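4.2 Setup and Upkeep of the Tabletop Cleaning Cell

The cleaning cell is the second of the stations built under the Stamemow project and occupies one bench in the Baird teaching laboratory. It consists of two identical arms mounted side by side, a work mat, and a set of household objects used for sweeping and sorting tasks. This section records how the cell is prepared for a session and how it was maintained during the term.

Before each session the team wiped the mat and checked that it lay flat on the tabletop. A raised corner changes the height of the dustpan lip, and early trials were lost in this way. Both arms were then powered on in the rest position and moved by hand through their full range. Any stiffness or noise was entered in the cell log kept at Drarnthorpe Hall.

Cables received the most attention. Each arm is fitted with a strap band, and the gripper cable must keep enough slack for the wrist to turn. The team settled on a single loose loop at the gripper end. Shorter loops pulled on the connector, and longer ones caught on objects standing on the mat.

The sweeping task uses a pink dustpan and a separate tool with a cylindrical handle. The right arm holds the handle and the left arm works from the side of the dustpan's rounded back. Pieces of sponge and food-like items serve as debris, and a container lined with a black trash bag receives them.

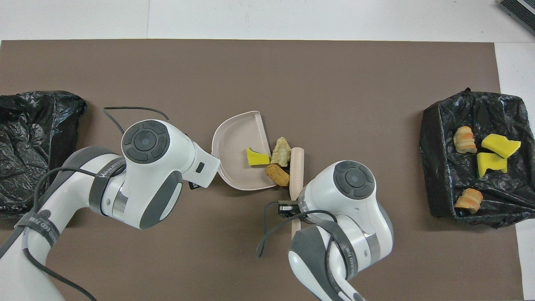

Figure 7. Cleaning cell during the sweeping task, with the right gripper closed on the handle.

Gripper fingers were inspected at the end of every session. Crumbs from the rougher debris collected between the fingers and prevented full closure, so the fingers were brushed out and the closing position was checked against the value stored at calibration. Where the two readings differed by more than 2 percent, the gripper was recalibrated before further use.

Over the reporting period the cell completed 2,827 sweeping cycles. The Isberg maintenance sheet adopted by the laboratory calls for a joint inspection every 2,000 cycles, and one such inspection was carried out in November. It found a loose mounting screw at the base of the left arm. The screw was replaced, both arms were recalibrated, and the cell returned to service the same afternoon.

One fault remains open. The left arm occasionally reports a lost connection when its wrist is fully turned – the log lists the error under code 99. Replacing the cable did not remove the fault, and the connector at the base will be examined next term.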